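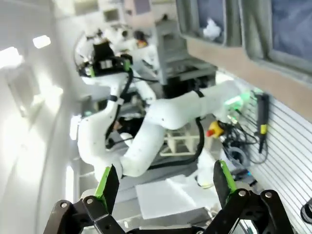

Open Day

Filed under: Short Fiction, Family
Mar 14, 2025
12 comments | 40 shares

My dad ran the sorting line at the Kilow plant for 35 years, and when the Skodex people opened their doors in Trerkenley I was the one who saw the flyer and I was the one who said oh, you'd love that. He said he would not love that. He was in the car before me, with his good shoes on.

It was a forty-minute drive and he talked about the heater the whole way. Then we were upstairs in a white room with a lot of cable and a lot of people standing politely with their coats over their arms, and a girl at the door (well, a woman, but everybody is a girl to me now) gave us stickers to write our names on. Dad wrote KILOW on his. Just that. I told him it meant his name and he said that was who he was here as.

There were two arms going. One was white with a zigzag in it like a folding ruler, and down at its foot was a green light and one of those big red stop buttons on yellow. The other had black fingers with lime-green pads. Dad went straight for the button. He didn't touch it! He put his hands behind his back and bent over and studied it, the way other people's fathers look at boats.

"We had one of those every ten feet," he told the woman from the door.

"Did you use them much?" she said.

"Twice," he said, and then he wouldn't tell her about either time. I knew about one of them. It was in December, the year I was nine, and he came home in somebody else's jacket and sat in the kitchen with the radio off. My mother told me to go count my marbles. I've never heard about the second one and I stood there in Trerkenley with my sticker coming unstuck, doing the math on all the nights he was late.

Anyway, they'd called the big one Văduva. I asked what it meant and a young man said it was Romanian for widow, and that whoever named it had left the company and they were all stuck with it. Dad thought this was terrible. He went and stood by it like you'd stand by someone at a wedding who didn't know anyone.

The sorting was what he'd really come for, though he'd have denied it under oath. They had the baskets out on the long table, gray ones with navy bottoms, and you could bring your own trash. I had a receipt and a mint. Dad, it turned out later in the car, had been carrying a soda can in his coat since breakfast and lost his nerve, so he took it home again and drank nothing out of it and put it in our bin.

He watched for a long while without a word. Paper to the left, can to the right. There was a cup standing upside down on the table that it hadn't gotten to and I could see this bothering him — his fingers were going inside his pocket.

"It's slow," he said to me, very low, so as not to hurt anyone's feelings.

"Is it?"

"I'd have had that whole table done. I'd have had the table done and gone to lunch."

And then it had the bottle, a crumpled clear one, held up over the middle basket, and he stopped talking and took hold of my sleeve.

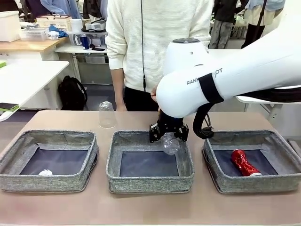
What He Asked

They did questions at the end. There were 18 of us on folding chairs and a man in front wanted to know about batteries, and a teenager wanted to know if it could fight, and I was looking for my gloves when I heard my father's voice, the plant voice, the one for shouting over belts.

"What happens when it picks wrong?"

The young man said they kept a record of it and used it to improve the next version.

"No," Dad said. "I mean who does it tell?"

The young man looked at the woman from the door. She said, well, us, I suppose. It tells us. One of us goes over and has a look.

"And you go right over."

"We try to."

Dad nodded and sat down, and I hadn't even noticed he'd stood up. He was quiet through the juice and cookies. He had four cookies. On the way out he stopped beside Văduva again, and I thought he was going to say something to it, and I got very busy with my zipper so he could.

We were past the gas station before he started.

"The second time," he said, "was in the spring. You'd have been about eleven."

I turned the heater down so I could hear him.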